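How to Get Old Marker Stains Off a Whiteboard

Updated 29/12/2023

Dry-erase ink is made to sit on top of a smooth surface and wipe off. When it stays too long, or when the surface has lost its finish, the color sinks in and a dry eraser only smears it. Most boards in this state can still be cleaned. Work through the steps in order and stop when the board is clean. The stronger methods toward the end are harder on the surface, so there is no point in starting with them.

What you need

A clean felt eraser
3 soft cloths, microfiber or old cotton T-shirts
A spray bottle of plain water
Dish soap
Rubbing alcohol (isopropyl, 70 percent is fine)
A fresh dry-erase marker in black
Newspaper or an old towel for the floor

Do not use steel wool, scouring powder, melamine sponges or the rough side of a kitchen sponge. They take the stain off and take the finish with it, and after that every mark you make will stain.

Step 1. Find out what kind of board you have

Hold a magnet to it. If the magnet sticks firmly, the board is either porcelain on steel or painted steel. If it does not stick, you most likely have melamine or glass. Glass is easy to tell because it is cold and hard and usually has a visible edge.

Porcelain and glass can take every method on this page. Painted steel can take alcohol now and then but not every week. Melamine is the weakest of the group. On melamine, use the soap method first and keep the alcohol for spots.

Step 2. Dry erase the whole board

Use a clean eraser and go from top to bottom in straight strokes. If the eraser leaves gray streaks, it is full of dust. Take it outside and knock it against a wall, or vacuum it with the brush tool. A dirty eraser is the most common cause of a board that always looks gray.

Wipe the tray too. Dust left in the tray ends up back on the eraser the next time you set it down.

Step 3. Wash with soap and water

Put a few drops of dish soap in a bowl of warm water. Wet a cloth, wring it out well, and wipe the board in sections. Rinse with a second cloth and plain water. Dry with the third.

Let the board stand 5 minutes and look at it from the side, with the light coming across it. Soap film shows up as dull patches. If you see any, rinse again. Marker ink does not go down evenly over soap film, and it will bead or skip.

Step 4. Write over the marks that are left

For old writing that did not wash off, trace over it with the fresh dry-erase marker. Cover the old line completely. Wait a few seconds and wipe it off while the new ink is still soft. The solvent in the new ink loosens the old ink and both come away together.

This works on permanent marker as well. You may have to do it two or three times. Change to a clean part of the cloth each time or you will spread the color around.

Step 5. Use alcohol on what remains

Open a window. Put the alcohol on the cloth, not on the board, so it does not run down behind the frame. Press the cloth on the stain for a moment and then rub in small circles. Rinse with water and dry.

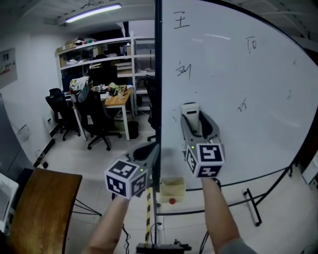 Keep the cloth flat under your hand. Pushing with one fingertip puts all the pressure in one place and leaves a shiny or dull spot that you will notice later. On a large board, do a section no wider than your arm can reach without stepping, then move over.

Alcohol is flammable, so keep it away from heaters and anything with a flame. Wear gloves if your skin is dry or cracked.

If the board still stains right away

Test it. Draw a short line in a bottom corner, wait a minute, and wipe it with a dry eraser. If a ghost of the line stays behind on a board that is clean and fully dry, the finish is worn and more scrubbing will make it worse. A whiteboard conditioner can buy you a few months. After that the choices are a stick-on dry-erase film or a new board. I used film on a melamine board last July and it has held up well, but getting it on without bubbles takes patience and a second pair of hands.

How to keep it clean

Erase the board at the end of each day. Wash it with water once a week if it gets heavy use and once a month if not. Cap the markers and store them flat. Red and green tend to stain more than black, so do not use them for anything that has to stay up a long time. For a permanent grid or calendar, use thin vinyl tape in place of marker lines.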